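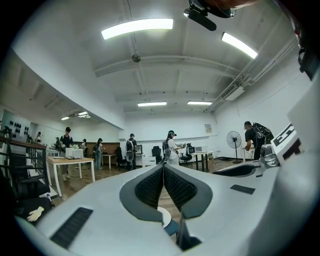
Hand-held gripper with gray finger pads, wooden floor below

Home canners wanted for winter marmalade and relish trial

Posted January 17, 2018

Lenuvus Kitchen in Plarnberg is looking for 25 people who put up their own food at home and would like to test recipes for our next preserving booklet. The trial covers citrus marmalade, a cooked onion relish and one refrigerator pickle. You do the cooking in your own kitchen and fill in a short form after each batch.

The last booklet, Jitura, had 162 recipes in it. We got a lot of mail about the marmalade chapter. Some readers had syrup after an hour of boiling and some had something they could not get a spoon into. We have rewritten those recipes and want them cooked on ordinary stoves, with ordinary pots, before they go to print again.

Who can take part

You should be 18 or older and live close enough to Plarnberg to pick up supplies and drop off jars. You need to have canned at least one thing in a boiling water bath before. It doesn't matter if it was years ago or if it was only jam. We would like a mix of people, so please do not stay away if you think you are too new at it.

You will need a stove with at least two working burners, a pot deep enough to cover pint jars with an inch of water, a kitchen scale and a thermometer that goes up to 230 degrees F. If you have no thermometer we can lend you one. Smooth glass cooktops are fine if the maker allows canning on them – check your manual first. We already have enough people with outdoor burners.

Please do not sign up if anyone eating from your kitchen is allergic to mustard or celery seed. Both are in the relish.

What you will do

Each tester makes four batches: two of marmalade, one of relish and one of the pickle. The marmalade takes two evenings because the peel soaks overnight. The relish takes most of an afternoon, and a good part of that is slicing onions. The pickle is quick and goes straight into the refrigerator. It is not a shelf product and should not be processed or stored as one.

Follow the recipe as written, even where you would do it differently at home. Do not cut the sugar, swap the vinegar or change the jar size. If you think a step is wrong, write that on the form and finish the batch anyway, unless you believe the step is unsafe. In that case stop and call us.

The form asks for start and finish times, the temperature when you took the pot off the heat, how many jars you filled, how many sealed, and what you thought of the taste. There is space for remarks. Long remarks are welcome, and so are complaints about the wording.

One jar from each batch comes back to us. The rest are yours to keep.

What you get

We supply the fruit, onions, cucumbers, sugar, vinegar, spices, jars and new lids. Testers who turn in all four forms and all four jars receive $200 and a copy of the finished booklet. Testers who have to drop out part way are paid for the batches they completed, $50 each. Gas, electricity and travel are not paid separately.

Your name will be printed in the back of the booklet if you want it there. The recipes remain the property of Lenuvus Kitchen and should not be posted online before the booklet is out.

How to apply

Write or stop in at Lenuvus Kitchen, 271 Seixas Street, Plarnberg. Tell us:

- your name, phone number and the best time to call
- what you have canned before, and how long ago
- gas, electric coil or glass top
- the size of your largest pot
- any food allergies in the household

Applications close at the end of January. We will call everyone who applies, including those we can't place this time. Supplies are handed out at the Seixas Street door, and you should bring a box or two to carry them home – the jars are heavy. There is a short talk at pickup on filling, headspace and checking seals, and all testers have to hear it, including those who have canned for years.

Related items
Part-time dishwasher, Lenuvus Kitchen
Corrections to the Jitura booklet
Which lids can be used again
Candied peel from leftover rinds
Seixas Street winter hours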